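What to Do If You Get Lost
Reading time: 3 minutes
Last updated: 2018-10-30

Getting separated from your grown-up can happen in a shop, at a market or on a beach. The steps are the same in each place.

Step 1. Stop. Stay where you are. An adult who is searching will usually go back to the last place they saw you. A moving child is harder to find than a still one.

Step 2. Look and call. Turn in a full circle and look for your adult. Call their real name. Many adults answer to "Mum" or "Dad", but fewer answer to "Ngaio Hapeta".

Step 3. Ask a worker. If you can't see your adult, look for a person behind a till or wearing a staff badge. Say your full name and say that you are lost. Do not go out to the car park or leave the building with anyone.

Step 4. Give your details. The worker may ask for a phone number. Practise one at home until you can say it without reading it. A written copy is a good backup. Print it on a small card and put the card in a pocket you can close.
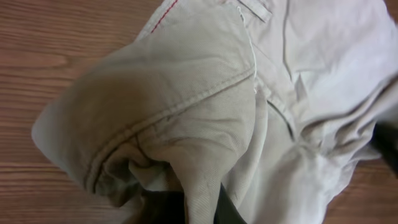 Trousers on a wooden table.

Move the card when you change your clothes. Take it out before washing day, as ink can run in water.

Choose a meeting spot each time you arrive somewhere new. It should be easy to see and hard to move, such as a clock tower or the front desk.

Written by Sheila Pilkington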